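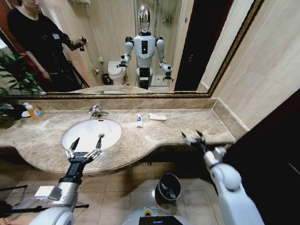
洗面台の片づけに取り組むロボット。大理石のカウンターの上で、両手のグリッパーを開いたところです。

私たちについて

はじめまして、Tusum(トゥスム)です。ホームページの奥のほうにあるこのページまで足を運んでくださって、ありがとうございます。少し長くなりますが、お茶でも飲みながらお付き合いいただけるとうれしいです。

Tusumは、家のなかの仕事を機械にどこまで任せられるのかを、毎日こつこつ試している会社です。代表のザムフィラ・ザムフィルがウルヴィルの小さな貸し工房で始めて、いまは30名の仲間が働いています。もともとは工場向けの搬送装置をつくっていた者が多く、家事については、自分の家の分をこなしてきたという程度の素人ばかりでした。

「で、もう家事はできるんですか?」

お客さまからも、親戚の集まりでも、いちばんよく聞かれるのがこの質問です。お答えはいつも同じで、「できるものもあります。でも、まだお任せくださいとは言えません」。歯切れが悪くてすみません。けれども、ここをごまかしてしまうと、この先ずっとごまかし続けることになりそうで、私たちはなるべくそのままお話しするようにしています。

たとえば洗面台です。人ならば歯をみがきながらでも片づけられる場所ですが、機械にとってはなかなかの難所なんですよ。大きな鏡には部屋も自分の姿も映りこみますし、白い洗面ボウルのそばに白いチューブが置いてあったり、石の模様の上にたたんだティッシュのような薄いものがのっていたりします。チューブはつまむ力が強ければ中身が出てしまい、弱ければ落ちてしまう。カウンターの手前が丸くふくらんでいれば、腕の入れ方もそのぶん変わります。ご家庭ごとに石鹸のボトルの形も、鉢植えの葉の広がり方も違いますから、昨日うまくいったやり方が今日の洗面所で通じるとは限りません。

私たちはこれまでに、こうした小さな作業を3,743回記録してきました。そのうち、途中で人が手を貸さずに最後まで終えられたのは1,386回です。この数字を多いと見るか少ないと見るかは、社内でもお昼休みのたびに意見が分かれます(設計の者は喜び、現場の者は渋い顔をします)。失敗の記録も一件ずつ残してあり、ボトルを倒した日のことなどは、新しく入った人にまず読んでもらっています。

現在取り組んでいる作業は13種類あります。洗面台まわりの小物を戻す、タオルをたたむ、ごみ箱の中身をまとめる、食卓を拭く、といったものです。得意なのは、形のしっかりした物を決まった場所へ戻すこと。苦手なのは布と、水と、それから「なんとなくきれいにしておいて」というお願いです。この「なんとなく」には、暮らしている方の好みや習慣がぎっしり詰まっていて、お話を伺うたびにこちらが勉強させてもらっています。

工房での仕事もあります。ジュルデールにある部品工房では、「Voicu(ヴォイク)」という名前の計画で、仕分けと箱詰めの手伝いを試しています。作業台の高さも部品の向きもそろっている工房は、ご家庭に比べるとずいぶん進めやすく、5月からは午前中の仕分けを受け持つようになりました。とはいえ、床に落ちた小さなねじを拾うのは、今も工房の皆さんのほうがずっと早いです。

ザムフィルは、体を悪くした母の家に通っていたころ、帰りぎわに洗面所を片づけるのが日課だったそうです。ほんの五分のことでも、それが毎日となると重たくなる日がある。そういう五分を引き受けられる機械をつくりたい、というのが会社の出発点でした。ですから私たちは、速さを競うことにはあまり熱心ではありません。ゆっくりでも、物を壊さず、置き場所を間違えず、そばに人がいて落ち着いていられること。そちらのほうに時間をかけています。

ウルヴィルの工房では、見学も受け付けています。試してほしい家事のご相談も大歓迎です。「こんな細かいことを」と遠慮なさる方が多いのですが、その細かいことこそ伺いたいので、どうぞお気軽にお問い合わせフォームからお寄せください。担当の者が順番にお返事をお書きします。

最終更新:2023年10月1日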